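라운지 및 유니폼 정리 구역 안전점검표 (의견 포함)

시설명: 사르케오 생활체육관 2층 선수 라운지
점검일: 2024년 6월 16일
점검자: Mahfuz Sikder
입회: Wubit Birhane
점검 구분: 정기(반기)
다음 정기점검: 9월

표기 방법
양호 / 보완 / 불량 / 해당없음으로 적는다. 보완과 불량은 의견란에 조치 내용과 담당자를 함께 적는다. 지난 점검에서 넘어온 항목은 항목 끝에 (이월)로 표시한다.

1. 출입구와 통로

1-1. 출입문이 끝까지 열리고 저절로 닫힌다 — 양호
1-2. 문 앞 통로에 가방, 신발, 공 보관망이 놓여 있지 않다 — 보완
의견: 점검 시작 때 문 안쪽에 운동 가방 두 개가 있었음. 바로 선반으로 옮김. 경기 있는 날마다 반복되는 일이라 문 옆 바닥에 노란 테이프로 적치 금지선을 붙이기로 함. 담당 Zaid Hakim.
1-3. 통로 유효 폭이 내부 기준 92cm 이상이다 — 양호
의견: 소파를 벽 쪽으로 붙인 상태에서 측정. 소파가 앞으로 밀려 나오면 기준에 못 미치므로 청소 후 제자리로 돌려놓을 것.
1-4. 유도등이 켜져 있다 — 양호
1-5. 바닥 매트 모서리가 들뜨지 않았다 — 보완 (이월)
의견: 왼쪽 앞 모서리가 다시 들떠 있음. 양면테이프로는 한 달을 못 감. 매트 교체 견적을 받을 것.

2. 소파와 좌석

2-1. 좌판 천에 찢어짐, 올 풀림이 없다 — 양호
의견: 회색 직물 좌판 전체를 손바닥으로 쓸어 확인함. 모서리의 둥근 부분이 가장 먼저 닳는 자리이므로 다음 점검 때도 같은 순서로 볼 것.
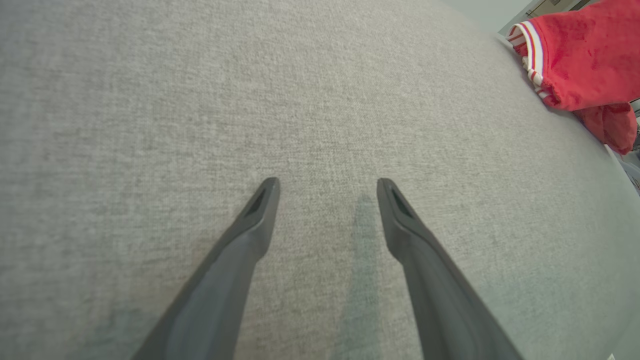 2-2. 봉제선이 벌어지지 않았다 — 양호
의견: 뒤쪽 봉제선은 손전등을 비춰서 확인. 지난번에 기록한 실밥은 잘라 냈고 더 풀리지 않음.
2-3. 좌판을 눌렀을 때 꺼짐이나 스프링 소리가 없다 — 양호
의견: 성인 한 명이 양 끝과 가운데에 차례로 앉아 확인. 가운데가 조금 무르지만 사용에 지장 없음.
2-4. 다리 고정 나사가 조여 있다 — 보완
의견: 네 다리 중 뒤쪽 하나가 손으로 돌아감. 현장에서 조였음. 나사 풀림 방지제는 재고가 없어 주문함.
2-5. 바닥 미끄럼 방지 패드가 모두 붙어 있다 — 불량
의견: 한 개 없음. 소파를 밀면 그쪽만 긁히는 소리가 남. 새 패드를 붙이기 전까지 소파를 끌지 말고 두 사람이 들어서 옮길 것.
2-6. 좌판 틈에 이물질이 없다 — 보완
의견: 머리핀, 동전, 뾰족한 옷핀 하나가 나옴. 옷핀은 등번호 천을 임시로 달 때 쓰던 것으로 보임. 라운지 안에서 옷핀 사용을 하지 않도록 팀 주장들에게 전달함. 고정은 탈의실 작업대에서 할 것.
2-7. 천 관리 표시가 읽힌다 — 양호
의견: 물세척 불가. 얼룩은 마른 천으로 먼저 누르고 중성세제를 희석해 쓴다. 세게 문지르면 보풀이 일어남. Trororus 얼룩 제거제는 색이 빠진 적이 있어서 회색 천에는 쓰지 않는다.

3. 유니폼 분류와 정리

3-1. 젖은 옷을 좌석에 올려놓지 않는다 — 양호
의견: 습기가 남은 옷은 건조대로 보냄. 좌석에 두어도 되는 것은 세탁과 건조가 끝난 옷뿐이고, 개는 작업이 끝나면 바로 치운다. 붉은색 옷은 이염이 생기기 쉬우니 마른 것을 손으로 확인한 다음에 내려놓을 것.
3-2. 옷을 펴기 전에 주머니와 안쪽을 확인한다 — 양호
3-3. 옷이 좌석 앞쪽으로 늘어져 바닥에 닿지 않는다 — 양호
의견: 바닥에 닿은 옷은 갠 옷과 섞지 말고 세탁 바구니로 돌려보낸다. 밟고 미끄러진 사례가 작년에 한 번 있었음.
3-4. 펼친 옷과 갠 옷의 자리가 나뉘어 있다 — 양호
의견: 갠 옷은 좌석 안쪽, 작업할 옷은 앞쪽에 두는 방식을 권장함. 가운데는 비워 두어야 소매를 펼 자리가 생긴다. 한 번에 여러 벌을 쏟아 놓으면 아래쪽 옷이 다시 구겨진다.

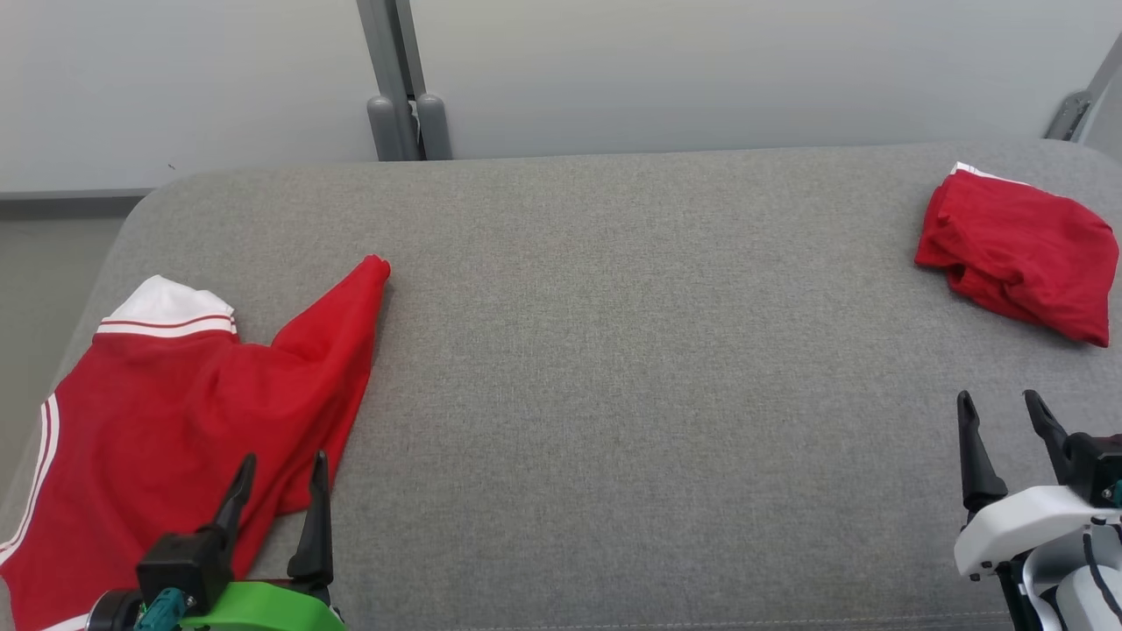
3-5. 개는 순서를 지킨다 — 보완
의견: 사람마다 방식이 달라 보관함에 넣을 때 높이가 맞지 않음. 아래 순서로 통일함.
가. 앞판이 아래로 가게 펴고 깃을 반듯하게 잡는다.
나. 소매를 등판 위로 접는다. 소매 끝이 반대쪽 옆선을 넘지 않게 한다.
다. 양 옆을 안쪽으로 접는다.
라. 밑단을 깃 쪽으로 반 접고, 뒤집어서 깃이 보이게 놓는다.
3-6. 깃과 소매 끝의 골지가 늘어나지 않았다 — 양호
의견: 깃을 잡고 들어 올리지 말 것. 어깨 쪽을 양손으로 받쳐서 옮긴다.
3-7. 인쇄 부분에 다림질 자국이나 들뜸이 없다 — 보완
의견: 보관함에서 꺼낸 Fiore 세트 가운데 두 벌의 등번호 모서리가 들떠 있음. 따로 빼 두었고 수선은 Hala Sfeir가 맡음. 다리미는 이 방에서 쓰지 않는다.
3-8. 분실물 표시가 되어 있다 — 양호
의견: 이름표가 없는 상의는 날짜를 적은 종이를 끼워 분실물 칸으로 보낸다.

4. 선반과 보관함

4-1. 벽 선반이 흔들리지 않는다 — 양호
4-2. 무거운 상자가 허리 높이 아래에 있다 — 보완
의견: Plevutano 물병 상자가 맨 위 칸에 있었음. 맨 아래 칸으로 내림. 위 칸에는 갠 옷과 수건만 올린다.
4-3. 보관함 뚜껑 경첩에 손 끼임 위험이 없다 — 양호
4-4. 사다리 발판을 제자리에 접어 두었다 — 해당없음
의견: 아래층에서 사용 중이어서 확인하지 못함. 돌아오면 발판 고무를 볼 것.

5. 전기와 조명

5-1. 콘센트 덮개가 깨지지 않았다 — 양호
5-2. 멀티탭을 이어 꽂지 않았다 — 양호
5-3. 좌석 위 밝기가 적당하다 — 양호
의견: 좌석 표면에서 290럭스. 옷의 얼룩을 찾는 데는 충분하나 바느질 작업에는 어둡다. 수선은 작업대에서 할 것.
5-4. 전선이 좌석 밑을 지나지 않는다 — 양호

6. 소화기와 응급용품

6-1. 소화기 압력 바늘이 녹색 범위에 있다 — 양호
6-2. 소화기 앞이 비어 있다 — 양호
6-3. 구급함 내용물이 목록과 맞다 — 보완
의견: 탄력붕대와 소독 솜이 모자람. 사용 기록에는 빠져 있음. 꺼내 쓴 사람이 바로 적도록 볼펜을 구급함에 줄로 묶어 둠.
6-4. 비상연락처가 최신이다 — 불량
의견: 그만둔 직원의 번호가 남아 있음. Ngọc Hầu의 번호로 바꾸고 다시 출력할 것. 출입문 안쪽과 구급함 뚜껑 두 곳 모두 교체.

추가 의견

Wubit Birhane: 소파를 정리 작업대로 계속 쓸지는 따로 정했으면 한다. 높이가 낮아 오래 숙이고 있으면 허리가 아프다. 접이식 탁자 하나를 놓을 자리는 창 쪽에 있다. 탁자가 들어와도 통로 폭은 다시 재야 한다.

Zaid Hakim: 탁자에는 찬성. 다만 경기 직후에는 선수들이 앉을 자리가 먼저다. 정리 시간을 경기 시작 뒤로 옮기면 겹치지 않는다.

점검자 답변: 탁자 구입은 미끄럼 방지 패드, 매트 견적과 함께 올림. 그때까지 한 사람이 이어서 작업하는 시간은 20분을 넘기지 않는 것으로 한다.

조치 기한
2-5 패드 부착: 다음 홈경기 전
6-4 연락처 교체: 당일
1-2 금지선, 6-3 구급용품 보충: 이달 안
1-5 매트, 3-7 등번호 수선: 9월 점검 전

사본은 사무실 점검철에 넣고 원본은 라운지 게시판 뒤 서류함에 보관한다.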